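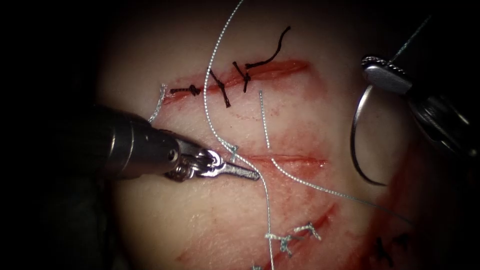
Issue 18, page 30

Home | Guides | Events | Back issues | Contact

How to Run a Suturing Station at an Open Day

By Agata Bellini

These notes come from the robot surgery open day at Vomville in January. They cover one station with two instruments and a synthetic practice pad.

Setting up

Fix the pad down before you bring the arms in. Visitors pull harder than they expect to. We used a pad with three incisions at different heights. Close one or two of them ahead of time and leave one open. People want to see a finished row of knots next to a cut that still needs work.

Use two thread colors if you have them. We had black and a light blue-gray, and the groups at the back could tell them apart on the screen.

Running the demonstration

1. Start with the needle in the right driver. Hold it by the curve and keep the point clear of the pad.

2. Bring the left jaws in beside the open incision. Stop there and let people look.

3. Drive the needle through one side, then the other. Talk as you go, but slowly.

4. Pull the thread through and tie. Leave short tails.

5. Hand over to a visitor. Allow up to 30 minutes per group.

Jonatan Bakke ran the second console and reset the arms between groups. Change the pad when the cuts start to tear. Cut stray thread before the next group sits down.

Related
Flosta open day: what to bring
Moving a console with 2 people
Hamada workshop notes
Fladgate visit, part 2

This site uses cookies. Accept | Settings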